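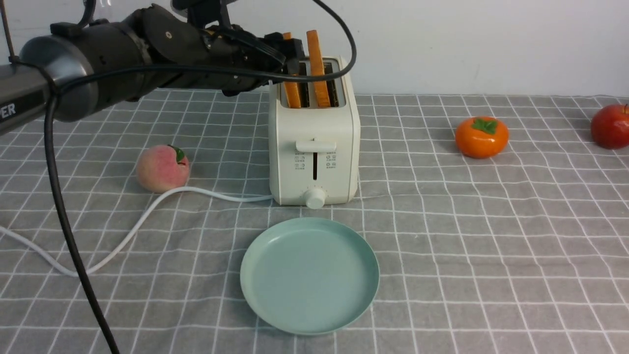 By the Nevwood Museum learning team | Aug 1, 2019 | For ages 7 to 11

Why is it so dark in the drawings room?

If you have visited the drawings room at Nevwood, you may have noticed that the lights are low and the blinds are down. It takes a minute for your eyes to get used to it.

The lights are low because light damages paper and some kinds of paint. You can see this at home. Leave a piece of coloured sugar paper on a sunny windowsill with a coin on top. After a few weeks, lift the coin. The paper underneath will be brighter than the rest.

The same thing happens to a drawing or a watercolour, only more slowly. The colour in paint comes from tiny grains called pigment. Some pigments are tough. Brown and yellow earth colours, made from ground-up soil and rock, hardly change at all. Others are weak. Some reds and pinks were made from plants or insects, and these can fade until you can barely see them. A pink evening sky may end up grey.

Faded colour does not come back. A conservator – a person whose job is to look after old objects – can mend a tear or clean off some kinds of dirt, but cannot put the lost colour back into the pigment.

Oil paintings are usually stronger. The paint is thicker, and the pigment is held in oil, often with a layer of varnish on top. They can hang in a brighter room.

How long can a drawing stay on the wall?

We have 1011 drawings and watercolours. Each one is shown for 3 months and then goes back in its box to rest in the dark for up to 5 years. The boxes are made from special card with no acid in it, as acid turns paper brown.

The drawings on the wall now will be changed in November.

Words to know
Pigment: the grains that give paint its colour
Varnish: a clear coat put over a painting
Conservator: someone who cares for old objects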